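March notes on the gripper, mostly so I remember what I did when I come back to it.

I've been building a hand-held gripper at the shared workshop on Birkett. It has two fingers, a trigger, a body to hang on to, and a camera mounted where a wrist would be. You carry it around and do chores with it, and the recordings go toward teaching a small arm the same chores. The arm lives at my house and is currently in pieces on a shelf, so for now the hand-held part is getting all my attention.

This is version 2. Version 1 broke at the trigger, where I had printed the lever with the layers running the wrong way. Ravindra Tyagi looked at it for a few seconds and told me to turn the part on its side and print it again. I did, and the lever hasn't cracked since. I also made the body thicker around the linkage and moved the pivot forward, which gives the fingers more opening for the same pull.

## Fingers and pads

The fingers are the part I've redone most. Bare plastic slides off everything. I tried bicycle inner tube first, which gripped well but peeled at the corners after one evening. What I have now is a black block on each finger with a textured face. It holds better and it doesn't peel, but the edges wear. I'm going to leave them until they get bad enough to matter.

The fingers bolt on, so swapping them is quick as long as I don't drop the screws. Jolene Whitcombe lent me a little magnetic dish for that and I should give it back.

Spring choice took longer than it should have. The first one was so stiff that my hand hurt after 20 grabs, and I started doing the motions badly just to get through them. The next one was so weak the fingers didn't open all the way by themselves. The third came out of a box of mixed springs at the workshop and has no part number on it. If it breaks I have no idea how to buy another one, so I measured it and wrote the numbers inside the lid of my toolbox.

## First task: the bin

I wanted a first task with one large object and not much that could go wrong. Jitendra Rajput suggested cups, but cups tip over and then you spend the session standing them up again. I went with a plastic storage bin. The job is to come in over the table, get a finger through one of the handle cutouts, close on the end wall, and drag the bin a short way.

My approach was wrong at the start. I kept coming straight at the long side with the fingers open, as if I was going to pick the whole thing up, and the bin is much wider than the gripper can open. Turning it a little on the table helps, since one end is then easier to get to.
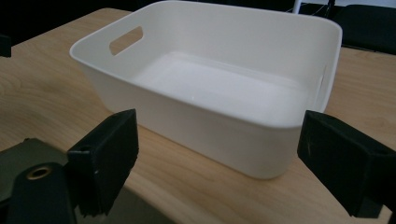 ## What I learned from the recordings

I did 70 grabs over two evenings and threw out 18 of them. Most of the bad ones were my fault in the same way: I moved in too fast, and by the time the fingers closed the view was smeared. A few were lost to the camera cable pulling loose, which is fixed with a zip tie and a printed clip that I'm calling the Rarnis, after the street where I bought the filament.

White plastic is harder than I expected. With the overhead lights on, the exposure jumps when the bin takes up most of the view, and the table goes darker or lighter from one grab to the next. Locking the exposure fixed it. I should have locked it from the beginning, and I'd tell anyone else doing this to do that before anything else.

The gripper also throws a shadow over whatever is close to it. Aarti Dwivedi thinks I should leave it alone – the arm will have the same fingers and make much the same shadow, so the recordings might as well include it. I had been planning a small light on the body. I'm dropping that for now, which saves weight too.

## Still to do

- Reprint the trigger guard with more room for a thumb
- Clean up the wiring at the back of the body
- Find a second set of pads before these wear through
- Do the bin again with something in it, so it drags differently
- Put the arm back together

Ludivine Rolland has offered to do a batch of grabs herself. Her hands are smaller than mine, so I want to see if she can reach the trigger comfortably before I print another body. She also moves slower than I do, and that may help more than anything on the list.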